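搜索 请输入关键词 课程讲义 全部栏目

家居整理基础 第3讲 桌面与提篮:零散物品的归置

本讲接着上一讲的抽屉分区往下讲,内容换成台面。台面包括餐桌、书桌、玄关柜顶和厨房中岛。讲义供课前预习用,课上不再逐条念,星期二的练习课直接动手,请先读完第二节和第四节。

一、台面为什么先清

抽屉乱了可以关上,台面不行。多数家庭的台面同时承担三种用途:吃饭、办公、临时放东西。前两种用途有时间段,第三种没有,所以东西只进不出。整理顺序上,我们把台面排在柜内之前,原因是台面上的物品大多是近期用过的,主人还记得它从哪里来,判断起来快。柜子深处的东西要回忆,耗时长,新手容易在那里停住。

清台面之前不要先买收纳用品。家里现有的篮子、纸盒、托盘够用,等分完类再决定缺什么尺寸。上一期有学员先买了全套分隔盒,回家发现高度超过柜板间距,只好退掉。

二、四类物品

本课程把台面零散物品分成四类,后面各讲沿用这个分法。

1. 食物。再分为敞放的和有包装的。水果属于敞放,需要透气,也要避免压在别的东西下面。盒装零食属于有包装,竖放比平放省地方,正面朝外便于辨认,开过封的要夹好口。

2. 器皿。杯子、碗、勺。用过的直接进水槽,不参与归置。干净的回到橱柜,暂时不回的可以放进提篮,杯口朝上或略斜都可以,注意别让杯子承重。

3. 工具和耗材。胶带、剪刀、笔、电池。这一类最容易散落,也最容易重复购买。胶带平放不会滚,立放会滚,练习时请一律平放,或者套在立柱上。

4. 说不清的。木块、玩具零件、某样东西拆下来的一截。不要当场扔,也不要硬塞进前三类。准备一个小盒,标上月份,比如“11月”,放满或者过了两个月再看一次。

三、提篮的用法

提篮是过渡容器,不是最终位置。这一点在作业里反复出错,有人把提篮装满后放上架子就算完成,过一周再看,篮里的东西一样没动。

挑选时看三处。开口要大,底要平,提手要能放倒或者偏向一边,否则每次取物都要绕开它。长方形比圆形好用,靠墙、靠桌边都不浪费角落。编织的篮子较轻,缺点是细小的东西会卡在缝里,回形针、图钉一类应先装小袋。

装篮的顺序:重的、方正的先放,靠中间;杯子一类放旁边;轻小的最后放,靠近篮口边缘,免得沉底。高出篮口的物品可以有,搬动时用手扶住。练习用的提篮装到300克到1000克之间比较合适,再重就要双手托底,单提一侧容易翻。

篮子在桌上的位置也有讲究。放在桌子靠里的一侧,前面留出空面用来摊开、分拣。放在正前方的人,手要不断越过篮沿,动作大,也看不清后面还剩什么。

四、练习步骤

第一步,把桌上物品彼此分开,互不叠压,每件之间留出一个手掌的距离。这一步只移动,不判断。

第二步,从左往右逐件说出类别。说得出口的就是分得清的,停顿的先跳过。

第三步,敞放的食物移到果盘,有包装的竖到一边。工具和耗材进篮或进抽屉。

第四步,处理跳过的物品。多数会落进第四类。

第五步,擦桌面。浅色石纹台面看不出水渍,要侧着光看一遍,果汁和咖啡尤其要及时擦掉,天然石材会吃色。仿石纹的板材没有这个问题,但怕划,不要拖着硬底的盒子走。

第六步,提篮离开桌面。带着篮子在屋里走一圈,每到一处放下该处的东西,回来时篮子应是空的。

时间不作要求。初学者常在第三步犹豫,属于正常情况。两人一组时,一人动手,一人只记录跳过了哪些物品,不出主意。

五、常见问题

问得最多的是水果能不能和别的东西同篮。短时间搬动可以,过夜不行。芒果熟得快,受压处会先变黑,取出来单独放,果皮朝上的一面隔天翻一下。

其次是零食盒。盒子空了一半还占着整盒的位置,建议把小包装取出来并到一处,外盒压平回收。家里有小孩、要看盒子上的图案来认的,保留外盒也可以,不必统一。

还有人问同类物品要不要买同色的篮子。颜色和归置效果没有关系。Rarken的方篮和Huamán的手编篮我们都用过,尺寸合适就行。标签倒是要写,写在提手或侧面,不要写在底部。

六、课前准备

请带一只自家的提篮,大小不限。另从家里桌面上任取几样东西装在里面带来,不要事先挑选,也不要特意收拾。教室提供抹布和小盒。作业纸在Pralach教室门口领取,写完交回原处。

下一讲讲玄关,涉及钥匙、伞和快递盒。

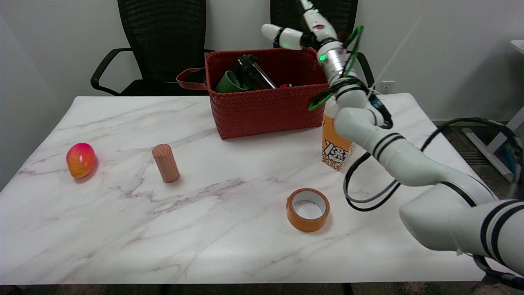

图1 分拣中的桌面:形似芒果的水果、胶带等散放,提篮靠里

读者留言

木木的厨房:第六步试了,篮子回来时还剩两样,都是充电线。充电线算第三类吗?

Rikis:算,工具和耗材。我家单独用一个小袋装,不然会缠在篮子提手上。

晚饭吃面:胶带套在立柱上这个办法好,我用的是厨房纸巾架,现在上面有3卷。

小满:请问没有抽屉的书桌怎么办,第三步只能全部进篮吗?

联系我们 | 课程资料仅供学员学习使用,转载请注明出处 | 返回顶部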